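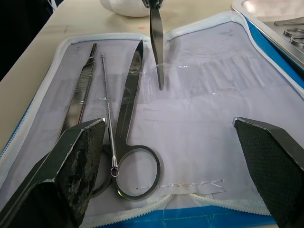

Barrier draw sheet not matching nominations - Howells meeting

Category: Race Day Systems > Nominations and Fields
Print this ticket | E-mail this ticket

Ticket 266
Opened 2018-11-10
Raised by: Neville Ellwood, racing office
Priority: High (was Normal, bumped it myself)
Status: Open, workaround in place

PROBLEM
Fields for the Howells Cup meeting come out of Brutix fine on screen. All six races there, right horses, right weights. Print the draw sheet and race 4 has two horses in barrier 6 and nobody in barrier 9. Jostanier is one of them. The other is Nasamow. Both trainers have rung already.

Web version is also wrong but differently wrong. It has Nasamow in 6 and leaves Jostanier out altogether, so according to the club website he isn't running. His owners noticed before I did.

WHAT I'VE TRIED

Logged out and back in. No change.

Reprinted from the other computer in the stewards' room. Same sheet, same double up. So not the printer, which was the first thing the stewards said.

Opened race 4 and re-saved without changing anything. Draw sheet now shows Jostanier in 6 and Nasamow blank. Thought that was progress. Reprinted ten minutes later and it had gone back.

Checked the nomination for Jostanier. He was nominated for race 2 first, then the stable rang and moved him to race 4 before close. I did the move using Transfer, not Scratch and Re-enter. The old manual says either is OK. Transfer is quicker so thats what everyone in here uses.

Checked race 2. He's not in it on screen. He's not on the printed sheet for race 2 either. But the nominations total at the bottom of the screen says 43 and if I add up the races I get 42. Did it twice with a ruler down the page. So there is one hanging around somewhere that belongs to no race.

REPLY FROM SUPPORT (phone, my notes)
They say a transfer after the first draft draw has been run keeps the old barrier number attached to the horse. He had 6 in race 2 draft. Nasamow drew 6 fair and square in race 4. System is meant to throw the old number away and it hasn't.

Asked did we run a draft draw before close. Yes we did, we always do, trainers like to see numbers early so they can book riders. Was told we "shouldn't be" doing that. Well it's been done that way since before Brutix and there's a button for it.

They asked for a screen shot of the audit page. Sent. They asked again. Sent again to the different address.

Asked them not to touch the live meeting. The real draw was done in front of the stewards with the marbles and signed, so the paper is what counts. Jostanier drew 9. Nasamow drew 6. I don't want anybody re-running a draw to make the screen happy. If it spits out a new set of numbers for race 4 I'll have every trainer in the district in my office.

WORKAROUND

1. Open race 4, unlock fields (needs chief steward's password, he has to be standing there).
2. Scratch Jostanier with reason code ADMIN. Do NOT use VET, it puts a stand down on the horse and you need a certificate to lift it. I know this from last season.
3. Close out of the race completely. Back to the main menu, not just back one.
4. Re-enter him as a late nomination. Tick fee waived or the stable gets billed a second time.
5. Type barrier 9 in by hand. It will ask are you sure. Yes.
6. Check his weight. It dropped back to the limit weight when I did it, had to put in 56.5 again. Rider also blank, retype.
7. Lock fields, print race 4 only and hold it against the signed sheet.

Done all that. Printed race 4 is now correct. Nasamow 6, Jostanier 9. Printed it again after lunch and it's still correct so I think it's holding.

Total at bottom of screen now says 44. So it's counting the scratched one too and I still have the orphan. Leaving it, the total doesn't print anywhere.

STILL WRONG

Website. Jostanier shows up now but with "SCR" beside his name and also again further down as an emergency. He is neither. Rang the bloke who looks after the web feed, he says it pulls from Brutix overnight and he can push it through manualy if support send him the all clear. Support say they don't deal with the feed. Have asked the two of them to ring each other.

In the meantime have put a notice on the front page of the site and on the board outside the office. Race 4, Jostanier is a RUNNER, barrier 9, no changes to any other horse.

Racebook. Printer took their file off us before any of this. Stopped them in time, they hadn't done the middle pages. Corrected race 4 page sent over by e-mail, they rang back to confirm. Asked for a proof.

Tote. They take their own file from the same place. Rang and read race 4 to them over the phone, they had it with Jostanier missing. Fixed their end. They want it in writing as well, form gone.

TO DO
- web feed push, chase again this arvo
- ask support what happens to the scratching on Jostanier's record, can't have an ADMIN scratching against him when he never came out
- check his nomination fee hasn't been charged twice, tick box or no tick box
- check the other two transfers we did for this meeting. Both went across before the draft draw so should be right but check
- proof from the printer
- until this is fixed no one in the office to use Transfer after a draft draw. Scratch and re-enter only. Have stuck a note on both screens

Leaving ticket open. Ring the office not my mobile, I'll be down at the track with the rail measurements from 3.

N. Ellwood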